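Speed limits when the arm is holding something sharp?
Grestell forum > Cells and safety > Good practice

kumo_bench
26 September 2018
Our shop rule for hand-guiding and shared space is 50 mm/s with anything bladed in the gripper. Araya's house guide lets you go faster if the blade points down the whole way. Which one do you folks follow?

LoveoLathe
Slow one. We had the Araya wording on the wall for 2 months and people read "pointing down" as "pointing sort of down". Now it's one number and no arguing.

tindrum26
I'm going to disagree! A speed cap alone makes people lazy about grip checks. I'd take a decent grip test (we do 16 pulls before a new tool gets signed off) over a slow arm with a loose knife any day.

LoveoLathe
Sure, but why not both? The grip test doesn't help whoever has a hand on the table.

kumo_bench
Fair. And does any of this apply in sim? Our Kumetti checklist says treat the simulated cell like the real one, and half my team rolls their eyes at it.

pallet_jo
I'm with the checklist. I run all my blade moves in sim first, with the same speed cap and the same keep-out zones, and I leave clutter on the table on purpose – mug, lamp, book, even a crocodile.
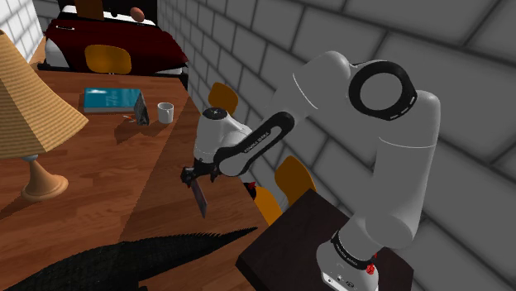

If you only ever rehearse on a bare table you write paths for a bare table, and then somebody sets a coffee down. I also log the blade angle at every waypoint, so "down" means a figure I can check.

tindrum26
OK, the angle log I like. Still think a speed cap in sim is a waste of an afternoon though.

pallet_jo
Run it fast overnight if you want, just don't sign off on that run.

kumo_bench
Stealing the angle log. I'll post our new wording once the shift leads have picked it apart.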